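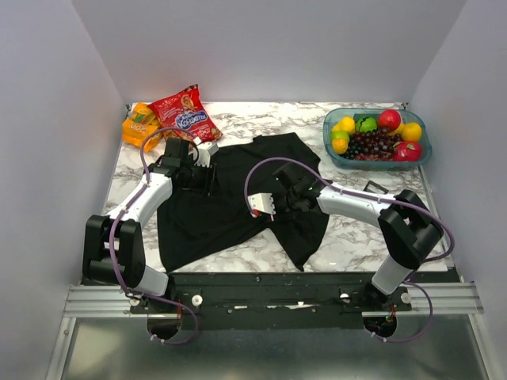
How to plan your own film location day on the Larnach road

I get more emails about this day out than anything else on the site, so I've finally sat down and written out how I'd do it (and how I'd not do it, having got it wrong twice). You'll need a car, a full tank, a packed lunch and a fair bit of patience with gravel.

Step 1: Watch the film again first

I know, you've seen it. Watch it again anyway, with a notebook, and pause it whenever there's a hillside you like. Jot down the time and what's in the background: the shape of the ridge, a bend in the river, which side the light is coming from. Foregrounds are useless, as sets get taken away and trees grow. Ridges stay put! I ended up with 10 shots I wanted to find and managed 7 of them, and I was very pleased with myself.

Step 2: Get a proper map

Phone signal gives up just past the Etside turn-off, so download your maps the night before or buy the paper one at the petrol station. Mark every spot you want to visit, then draw your route so you're going up the valley in the morning and back down in the afternoon. My first time I did it the other way and spent the whole morning squinting into the sun.

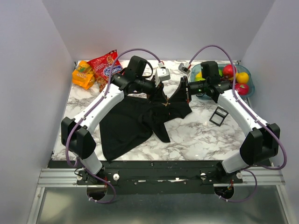 Posted by Ieva Paulauskas | 9 Mar 2023 | Day trips

Step 3: Start at the Dultama lookout

There's a small gravel car park on the left after the second one-lane bridge. Slow down early, the sign is set back and you'll sail past it otherwise. From the car park it's a short walk up to the fence, and if you hold your screenshot up at arm's length you can shuffle sideways until the ridges match. You'll feel silly for a minute and then it clicks into place and you'll be grinning like mad.

Step 4: Cross the river flats (or don't)

The riders' charge was filmed across the flats, and there's a marked track over them to the old stock yards. It's easy walking but it floods. Check the river level on the board by the gate, and if the track is under water, leave it. Lorcan Moriarty, who came with me on the second trip, was all for wading it in his trainers. We had our sandwiches by the gate and took the photo from there, which was fine.

A few bits about the flats:
- The yards are on private land, so stay on the track side of the fence.
- Dogs aren't allowed at any time of year.
- Sandflies. Bring repellent and put it on before you get out of the car.

Step 5: Save your legs for the saddle

This is the big one. The saddle sits at 807 metres and the path climbs steadily through beech forest before you come out on the tussock. Elif Naz Tokgöz wrote to tell me she'd done it with two children and a lot of chocolate, so it's manageable, but give yourself the whole early afternoon and turn round if the cloud comes down. You won't see your ridge in cloud anyway.

At the top, look back the way you came. Everyone photographs the lake, but the shot from the film faces the other way, towards the scree. I walked straight past it the first time and only worked it out back at home with a cup of tea.

Step 6: Take your matching photo

Zoom matters more than where you stand. Film crews often use long lenses, which makes the mountains look enormous and very close, so step back and zoom in. Take loads, shift a couple of paces, take some more. I've got several dozen of the same scree slope and I'm not sorry.

Step 7: Head back before dark

The gravel is no fun at dusk, and there are sheep on it. I aim to be past the bridges with an hour of daylight left. If you'd like to stay over, the campsite at the bottom end has toilets and a cooking shelter, and it fills up quickly from November onwards, so get your tent up before you do the lookout.

If you find any of the three shots I missed, please write and tell me where you stood. The one with the lone dead tree is driving me up the wall.

Contact | Copyright Ieva Paulauskas | Back to top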